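Mugs and Lids: Common Questions
Kiltdale Shared Kitchen

Print this page | E-mail this page

Where do clean mugs go?
On the white wire rack on the table. Leave the lids on if the mug is dry inside. If it isn't, put the lid beside the mug.

Can I use any mug I find there?
No. Mugs with lids belong to members. Guest mugs are kept in the cupboard marked Liu, and there are 16 of them.
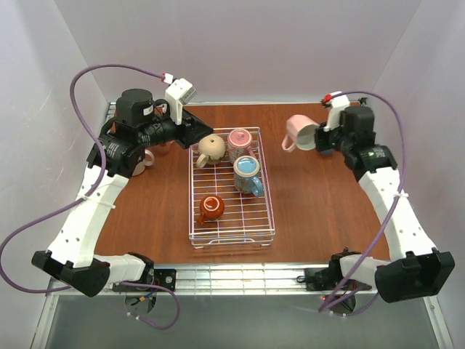 Lidded mugs at the back of the rack, small orange mug toward the front.

Does it matter how I place them?
Fill the back first and work forward. Stand mugs upright with a little space between handles.

My lid is missing. Who do I ask?
Check the drawer under the kettle, then write to Kwan-ho Lai. Lids left over in July went into a box on the top shelf.

Can lids go in the dishwasher?
Plain plastic ones can, on the upper level. Wash lids with a knob or a seal by hand.

How long can a mug stay on the rack?
2 days. After that it may be moved to the shelf by the door.

Can I bring a second mug?
Yes, if there is room. Put your name on the bottom of both. Feng-yi Chu keeps the marker pens.

Last updated: 14th October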